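Notebook, August, bench side

Picking up the relative pose work between the left and right grippers. Last entry ended with the inter-gripper transform looking fine on the static test and drifting on anything with real arm motion. Gyula Lengyel's guess was a time offset. Mine was the marker detector. We were each partly right.

Setup as before. Each gripper's camera runs its own visual-inertial track, and the two maps are tied together whenever one camera sees the marker cube on the other. Between sightings we trust the two tracks and the IMUs. The Plurkcombe branch does the alignment as a batch solve at the end of the episode, the Vuteck branch does it as a sliding window. All numbers here are from Plurkcombe unless noted.

First pass, detector. The fisheye model was being applied after corner refinement instead of before, so corners near the rim of the image circle were refined on curved edges. In the middle of the image this costs nothing. Toward the rim the cube pose tips by a couple of degrees and the solver spreads that over the neighboring seconds. Moved the undistortion ahead of refinement, on a local patch only, so we don't pay for the full image. Reprojection error at the rim is now in line with the center. 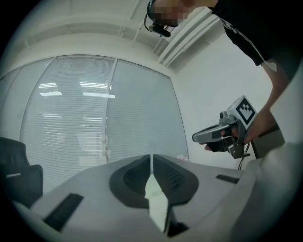
Also added a gate on viewing angle. When only one face of the cube is well exposed, the planar pose has the usual two-fold ambiguity and the detector was returning whichever solution had the lower residual, even when the two were nearly tied. It now keeps both and lets the solver choose using the IMU gravity direction. If the two are still close after that, the sighting is dropped. On the August set this throws away 67 sightings, most of them short glimpses while an arm is swinging through. I don't miss them.

Second pass, time offset. Swept the offset between the two streams over 200 ms and plotted residual against shift. Clear minimum, but at a different place per session, so it isn't a constant we can bake into the config. Looks like it is set when recording starts and then holds. Estimating it as one extra scalar per episode in the batch solve works. The Vuteck branch can't do this cleanly because the window is too short to separate offset from motion when the arms are slow. For now it reads the value from a short wave-the-grippers segment at the start of the recording.

Side note on blinds, glass and ceiling lights: feature tracks on reflections are a nuisance. They move consistently with each other and so survive the outlier check. Tried masking by brightness, which also killed good corners on white walls, where we have few to begin with. Reverted. Agarwal's suggestion (robust kernel with a tighter scale on low-parallax points) is in a branch, not tested.

To do
– rerun the full August set with both fixes, same seed
– write the per-episode offset into the Dodilard export, field is there but always zero
– unit test for the ambiguity case, using the stored corner files
– ask Gyula whether the 2 mm cube size correction went into both configs or only the left one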